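Pues ya tenemos fecha, vecinos: el ciclo de paseos sonoros de Cotcombe vuelve en septiembre, y este año me he apuntado la primera (bueno, la cuarta, que cuando llegué a la biblioteca ya había tres nombres en la hoja). Son 4 recorridos por el casco viejo, el río y la antigua fábrica Tuhumury, cada uno con su audio: voces de gente mayor del barrio, campanas, el mercado a las siete de la mañana. Lo escuchas mientras caminas y de verdad que cambia la calle.

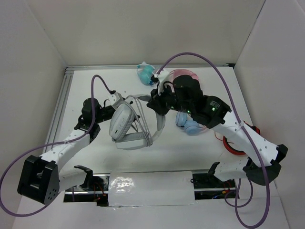
Auriculares grises, con otros de colores sobre la mesa.

Rohani Ginting, que ha grabado casi todo el material, me contó que tenía más de 600 minutos de sonido y que lo difícil fue cortar. «La campana de Stosau la quité dos veces y la volví a meter», me dijo riéndose. ¡Menos mal! Es mi parte favorita, justo cuando bajas la cuesta y huele a pan.

El ayuntamiento ha puesto 3.000 euros y el resto sale de la asociación cultural Stelero, que también imprime el plano. Hay 50 plazas por paseo y son gratis, pero hay que inscribirse en el mostrador de la biblioteca, por teléfono no cogen nombres. Yo lo intenté.

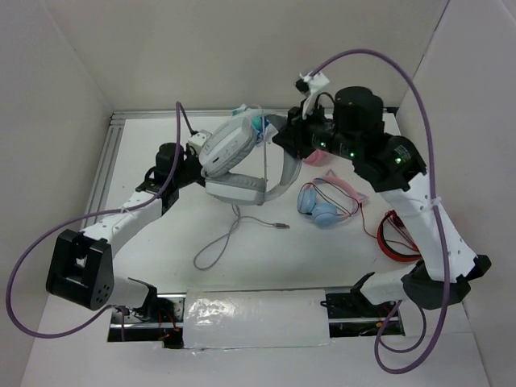 CULTURA Y BARRIO

Se sale a las seis de la tarde desde la fuente y se vuelve al mismo sitio hora y media después, más o menos, según lo que se entretenga cada uno. El tramo del río tiene escaleras, así que quien vaya con carrito que pida el recorrido de la fábrica, que es todo llano. Los audios se descargan antes en el móvil (en la ribera la cobertura es un desastre, ya lo sabéis) y el año pasado hubo quien se quedó sin batería a mitad de camino, o sea que cargadlo bien. Si llueve se pasa a la semana siguiente.

Última actualización: 18:40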